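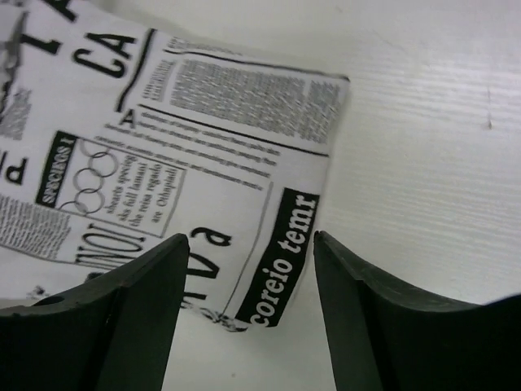 The Lining Drawer

The Stedton bus dropped her at the war memorial a little after two. Nataša Vidmar had one bag and the key, which her aunt had posted in a birthday card with the date crossed out. She walked up past the grain store and the closed bakery and let herself in at the side.

The house had been sold to a couple from Gillstead. They wanted it empty by the end of October. Most of the furniture had gone already, and what was left was in the back bedroom: an iron bed, a chest of drawers and a sewing machine with its cover on.

She did the drawers first. Her mother had lined them with newspaper, and so had her grandmother before that, and neither of them had ever taken the old sheets out. The top layer was supermarket ads. Under that was the football. Right at the bottom, stuck to the wood, was a page of the local paper from 1963.

Nataša sat on the floor and read it. There had been a fire at the Rathore timber yard. A man had grown a pumpkin. The council wanted 300 pounds for a footbridge and somebody had written in to say it was too much. In the left column, between a notice for a dance and a notice for a lost heifer, was her grandmother's name, spelled wrong.

Wanted, it said, plain sewing, hems, school uniforms. Reasonable. Apply after four.

She had never known her grandmother took in sewing. In the family it was always said that she had come out from Europe at 18 and married well, and that was the end of it. The sewing machine was supposed to be for curtains.

She phoned her aunt from the hall, where the signal was better.

"Did Baba sew for money?"

"Who told you that?"

"It's in the paper. In the drawer."

Her aunt was quiet. A tap was running at her end and then it stopped.

"Your grandfather was out of work for two winters," she said. "She did half the school. She did the priest. We weren't to talk about it."

"Why not?"

"He didn't like it. I used to deliver them on the bike. I had a basket on the front and I got sixpence from Mrs Wakov once, and I had to give it back."

"What did she do with the money?"

"What do you think? We ate it."

Nataša went back to the bedroom and took the cover off the machine. The needle was still in. There was a bit of grey thread through the eye, the grey of the school jumpers they still wore in Stedton. She opened the little compartment in the base and found a bobbin, a thimble and a notebook no bigger than a matchbox. Each page had a surname, a garment and a price. Some had a line through them. Some didn't, and those had the same few surnames over and over.

Mrs Wakov's went on for 16 pages. None of them was crossed out.

The last bus was at five. She got the newspaper up with a butter knife, a bit at a time, and lost only the corner with the pumpkin. She laid it flat between two pillowcases and put it in the bag. The notebook went in her coat.

The machine weighed more than she expected. She carried it down the hill in her arms, stopping at each fence post, and the driver got out to help her lift it on.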